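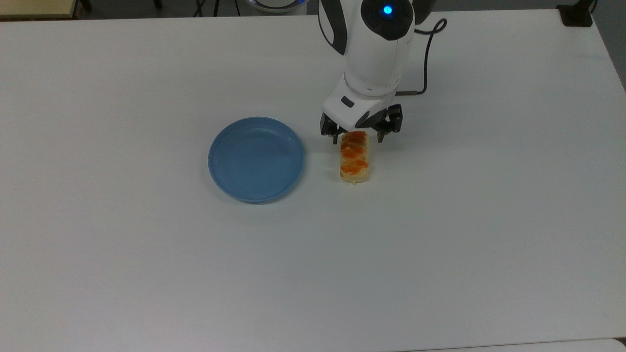

Greifplanung: Was das neue Modul von Hollis kann und was nicht

Seit April läuft bei uns in Fultley die neue Greifplanung von Hollis, und im Verteiler ist schon von einem Durchbruch die Rede. Ich würde das Wort vorerst noch im Schrank lassen.

Der Aufbau ist bewusst schlicht: ein Gebäckstück mit orangefarbenem Belag, links daneben ein hellblauer Teller, sonst viel freie weiße Tischfläche. Die Aufgabe lautet, das Gebäck auf den Teller zu legen. Für die Wahrnehmung ist das ein dankbarer Fall. Belag und Teller heben sich farblich klar ab, nichts verdeckt die Ablagestelle, und die Segmentierung muss kaum etwas entscheiden.

Gordon Melnyk hat 200 Durchläufe ausgewertet und kommt auf 24 Fehlgriffe. Das klingt ordentlich. In seiner Tabelle gilt allerdings jeder Griff als gelungen, bei dem das Stück den Teller erreicht, auch wenn es danach eingedrückt ist. Eine Spalte für den Zustand des Gebäcks gibt es bisher nicht. Darlene Bouchard hat sie schon im Februar verlangt, und wir verlangen sie hiermit noch einmal.

Auch der Planer selbst überzeugt mich nur halb. Er setzt die Finger gern am Ende eines länglichen Objekts an, weil die Anfahrt von dort kurz ist. Bei einem Holzklotz mag das angehen. Ein weiches Stück, das nur an einem Ende gehalten wird, kann durchhängen oder brechen, und davon weiß die Kostenfunktion nichts. Bestraft werden Weglänge und Gelenkgrenzen, das Material kommt nicht vor.

Dazu die Rechenzeit: 700 Millisekunden pro Plan, gemessen auf dem Rechner in Himthorpe, der deutlich schneller ist als unserer. Eigene Werte haben wir noch nicht. Wer mitmessen will, findet das Skript im Projektordner unter Ticket 247 – bitte die Protokolle vollständig ablegen, auch die von abgebrochenen Läufen.

Die Kollegen in Stikimbridge möchten das Modul trotzdem schon übernehmen. Ich rate, bis zur nächsten Version zu warten und vorher einen vollgestellten Tisch zu testen.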